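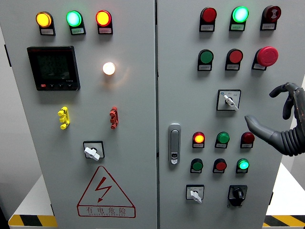
4. Getting to know the control cabinet

Applies to the Purba two-door cabinet, as fitted with the Sendano labelling kit. If your cabinet has one door, you have the wrong manual and should ask Hukham for the other one, which is shorter.

4.1 Before you touch anything

The cabinet has more lamps, buttons and switches than most people feel they need. You will use three of them on an ordinary day. The rest are there for the other days.

1. Stand square to the doors, with the seam between them in front of your nose. Left means the left door and right means the right door throughout this section. We mention it after a long telephone call in October.

2. Find the red triangle with the lightning bolt, low on the left door. It reads DANGER ELECTRIC, with the Chinese above saying much the same. It is not decoration. Both doors stay shut during everything in this section.

3. Find the emergency stop on the right door. Find it again with your eyes on something else.

CAUTION: The emergency stop is for emergencies. It doesn't end the shift, silence the fan or win an argument. After any use, follow the restart procedure in section 7 from the first step, including the dull ones.

4.2 Reading the lamps

The row of three runs across the top of the left door: amber, green, red-orange.

4. Check that all three are lit. They are the incoming supply lamps, one for each phase, and they should glow together. New operators tend to see the red one and ring someone. Please don't. Red is good news here.

5. If one of the three is out, do not start the machine. Write down which colour and call the maintenance desk. "The one at the end" has been tried and sends people to the wrong end.

6. Look at the single white lamp near the middle of the left door. It shows that the control circuit has power. It is brighter than it needs to be, and we have had letters.

Note: The small paper labels under the fittings are in Chinese. The English key is in the wallet that came with this manual. If it has gone missing, Revathi Gowda at Pilter will post another. Kindly do not write your own translations on the labels in biro.

4.3 The power meter

7. The square black meter is below the amber lamp and to the left. It shows three rows of figures. Let them settle for 10 seconds before you believe them.

8. Copy the rows into the log sheet from top to bottom. On a cabinet set up by us, they are the currents in the three phases. If any row goes above 200, stop the machine in the normal way and report it.

9. Leave the four small buttons along the bottom of the meter alone. They change what is displayed, and the leftmost, the red one, attracts fingers. Should you find yourself in a menu, wait 5 minutes and the meter will go back to its readings without comment.

4.4 The selector switch

10. The white lever-shaped knob on the left door, above the warning triangle, chooses the operating mode. Turn it only with the machine stopped.

11. Turn it firmly until it clicks. Halfway between positions is not a mode, however promising it feels.

12. Wait 3 seconds before pressing any button on the right door. Press once. A second press does not make it keener.

CAUTION: The yellow and red connectors above the selector are test points for qualified electricians. Do not plug things into them to see what fits.

4.5 Cleaning the doors

Use a dry cloth. Work around the buttons, since wiping across them counts as pressing them. No sprays, and no polish on the labels.

Buttons on the right door are covered one by one in section 5.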